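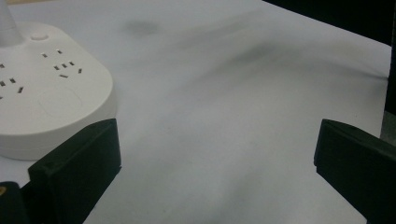
hatbyhomebody replied:
Please don't run a space heater off one of those, no matter how short the cord is. I know it's the week everybody does it. We did it for years in our old place and the plug end got warm enough that my husband finally made me feel it with my hand, and that was the end of that.

Graciela Valdebenito wrote:
No heater, I promise! I should have said what it's for. I'm setting up a desk in the spare bedroom and the only free wall outlet is behind the bookcase, so everything has to come off one strip: laptop, monitor, lamp, phone charger, and the little printer, which gets used maybe twice a month (tax season excepted). I'd like it to sit flat on top of the desk where I can reach the button, and white is nice because it doesn't shout at you. My question is whether I'm better off screwing it to the underside. My sister swears by that, but I'd be crawling under there every night to switch it off.

Jacobus Mthembu wrote:
Leave it on top. I put mine underneath in December, very proud of myself, and by New Year's I had it back up by the lamp. My knees are not what they were. If the cord wanders, put a dab of mounting putty under each end and it stays put.

paewai_pete wrote:
Going to disagree with both of you. On top of a desk is where coffee goes. I knocked a full mug across mine and I was lucky it missed the slots. Underneath, toward the front edge, you can find the button by feel in a day or two and you get your desk back.

Jacobus Mthembu wrote:
Fair, Pete, but some of us can be trusted with a mug.

paewai_pete wrote:
That's what I said too!

hatbyhomebody wrote:
Back to the load for a second, because Graciela's list is fine but people read these threads later. Look on the bottom of the strip for the rating and add up what you plug in. My laptop, monitor and lamp come to 195 watts all together. The hair dryer alone is 1,295. You see the difference. And don't plug a second strip into the first one, please.

Graciela Valdebenito wrote:
Thank you all, this is more help than I got at the store. I think I'll try it on top for now, at the back corner with the cord running down behind the desk, and the coffee can live on the windowsill. Pete, if I spill I'll come back and tell you. Does anybody have a favorite kind of clip for the cord where it goes down the desk leg? The sticky ones keep letting go on me.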